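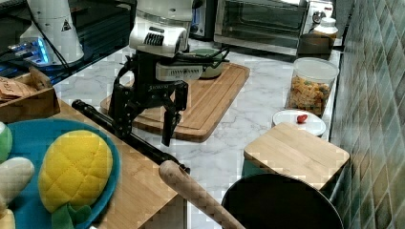 Clovumis Sondel Oil Ground, Warm Gray

Sondel is an alkyd-modified oil ground for linen, cotton duck and rigid panel. It is intended for portrait and figure work in oil, where a toned, slightly absorbent surface is wanted from the first sitting. The color is a warm middle gray, mixed from titanium white, bone black and raw umber. It contains no lead and no zinc.

The ground is supplied ready to use in a 2000 ml can with a press-fit lid. It is stiff at room temperature and should be worked with a palette knife before application. Thin with odorless mineral spirits only. Adding stand oil or any resin medium will extend the drying time and reduce the tooth.

Sondel replaces the earlier Quintela ground in the Clovumis range. The two have the same binder. Sondel carries more calcium carbonate, so it dries with a drier, less reflective surface and takes charcoal more readily. Canvases primed with Quintela may be recoated with Sondel after a light sanding.

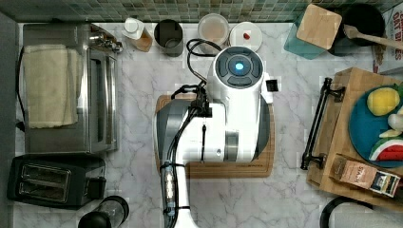 Acrylic dispersion grounds are a separate matter. Sondel will adhere to an acrylic gesso that is fully cured and matte. It should not be applied over a glossy acrylic, and no acrylic product should be applied over Sondel at any stage.

Supports

Linen and cotton must be sized before priming. Rabbit skin glue and PVA size are both suitable. PVA is preferred for portraits on a large format, as it responds less to changes in humidity and the canvas is less likely to slacken across the lower bar. Hardboard and birch panels should be sealed on the face, back and edges. Aluminum composite panel needs only degreasing and abrasion with a fine pad.

Application

Apply the first coat with a wide knife or a stiff bristle brush, pressing the ground into the weave. Scrape off the excess. The first coat should fill the gaps between threads and leave the tops of the threads visible. Leave to dry for 2 days. Apply the second coat at right angles to the first, slightly thinner, and leave for 9 days before painting. On panel, allow the same times and sand between coats with a damp abrasive sheet. Wear a dust mask if sanding dry.

For a smooth finish suited to close modeling of the head and hands, a further coat may be added, making 3 in total. Fine portrait linen does not normally need it.
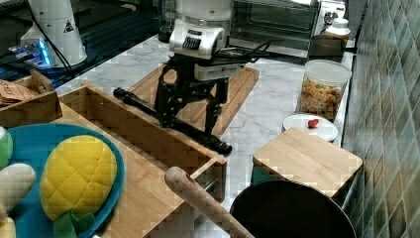
Working properties

Surface: matte, medium tooth
Absorbency: low to moderate
Drawing media: charcoal, thinned oil; graphite is not recommended, as it may show through pale passages over time
Flexibility: suitable for stretched canvas; do not roll until fully cured
Cleanup: mineral spirits, then soap and water

The gray is close in value to the shadow side of a fair complexion under north light. A painter working directly, without underpainting, can leave it exposed in half-tones and in the background. Under a dark dress or coat the tone matters less, but it does cut the number of passes needed to cover the weave.

Varnishing

Paintings on Sondel may be varnished on the usual schedule for oil. Dinudetti Satin is compatible and is removable with mineral spirits. Exposed areas of ground will sink more than painted areas. Apply a thin isolating coat of retouching varnish to these passages first, or the final varnish will dry unevenly.

Storage

Press a disc of waxed paper onto the surface of the ground before closing the lid. Keep the can upright, away from heat. Rags used in cleanup can self-heat and must be stored under water in a closed metal container until disposal.

Customer comments

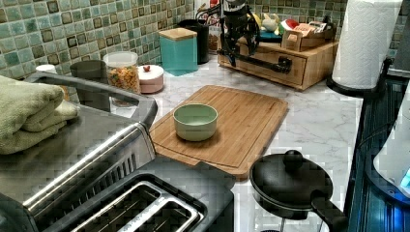
Ngân Đoàn writes that the second coat dragged on a coarse linen until it was thinned a little further than the instructions suggest, and that the tooth was unaffected. She found the gray slightly cooler than the printed swatch and would like the same ground in a smaller can.

Clovumis reply: Thinning to a heavy-cream consistency is acceptable on coarse weaves for the second coat. Swatches on the printed card are made with ink. Hand-painted swatches can be requested with any order.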